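4.2 Folding and the problem of the thin cloth

Most of the claims made for timed folding as a measure of household skill rest on towels. Towels are thick, they have hems that can be felt from both sides, and they stay where they are put. We doubt that much of what has been learned from them carries over to the light cloths that many homes now use for wiping, lining drawers and covering food. This section sets out why, and why we changed the scoring before the second round.

The Forsyth scale, which we used in the first round, gives a folded item a single mark for neatness. The rater looks at how well the corners meet and whether the edges lie parallel. Biwott, who trained our raters, objected to it from the start. Her objection was that a rater who sees a crooked edge cannot tell a careless fold from a cloth that was never square. We were inclined to treat this as a minor source of noise. After going back over the first-round sheets we think she was right, and that the problem is large enough to make the neatness marks for thin cloths close to useless.

Nonwoven cloth is the worst case. A woven cotton square has a grain. Pull it on two opposite sides and it comes back to something like a square, and a person folding it uses this without thinking. A nonwoven sheet has fibers pressed or bonded together with no such grid to pull against. It can stretch more in one direction than in the other, its edge can be soft, and a crease made by mistake is still there when the sheet is opened again. Raters marked these old creases down as faults in the new fold. When we asked two of them to say which line on a cloth was the intended one, they often disagreed, and neither could explain the choice in a way the other accepted. 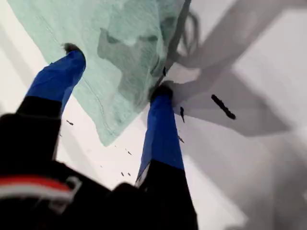
There is also the matter of color. Pale cloths on a white work surface are hard to score, and the supplier's catalog offers little else. Where a thin sheet lies over itself it looks darker, and where a shadow crosses it, it looks darker too. A rater working quickly will read both as a second layer. We had assumed that the layer count was the one part of the score that could not go wrong, as it asks only for a whole number. It went wrong often enough that we stopped using it for any cloth light could pass through.

A defender of the older method might reply that all of this evens out over a large enough sample. The Clodura survey makes that argument, and with 3247 folded items it had numbers on its side. But a large sample only helps if the errors fall both ways, and these do not. An old crease can lower a neatness mark and can hardly ever raise it. A shadow can add a layer to the count and seldom takes one away. What such a sample gives is a firm figure for the wrong thing. We would sooner have a tenth of the items, each one opened out and looked at again by a second rater.

We are no more convinced by the proposal that cloths be ironed before each trial. Laaksonen tried this with a small batch during the pilot. The sheets came out flatter, but some had drawn in at the edges, and the people folding them remarked that they no longer felt like the cloths they used at home. If the point of the study is to learn how people handle an everyday item, there is little sense in turning it into something else first. Starching, which has been suggested to us more than once, seems open to the same complaint.

For the second round we therefore dropped the single neatness mark for thin cloths and replaced it with two plain questions. Does the folded cloth fit the space it is meant for? Can it be picked up and put down once without coming undone? Both can be answered yes or no, and neither asks the rater to guess what the person had in mind. The space was an open tray from the Stureo range, the same one used for towels, so that results for the two kinds of item could at least be set side by side. Towels were still scored on the Forsyth scale as well.

We do not claim that these questions measure skill. A cloth wadded into a ball may fit the tray perfectly well and may even survive being lifted, and a few people did just that. Whether this should count as a failure depends on what one thinks folding is for. In a linen closet it probably should. In a drawer under the sink, where the next thing that happens to the cloth is that somebody pulls it out and wets it, we can see no reason why it should. The literature tends to pass over this point, and treats the squared-off stack as the natural goal of the task - a view that seems to owe more to store displays than to kitchens.

The surface under the cloth deserves more attention than we gave it. On a smooth table a light sheet slides when one corner is pressed, and the far edge shifts without the person noticing. On a surface with some grip the same movement raises a wrinkle close to the hand. Both end up as an uneven fold, by different routes. The Aditz protocol specifies the table height and the distance to the chair but says nothing about the tabletop, and we followed it. Anyone repeating this work should fix the surface in advance and report it, and should be slow to compare their results with ours until that has been done.

Figure 3. Thin nonwoven cloth, pale green, lying on a white surface. Folds and overlaps show as darker patches, as does shadow; the lower edge is soft and irregular.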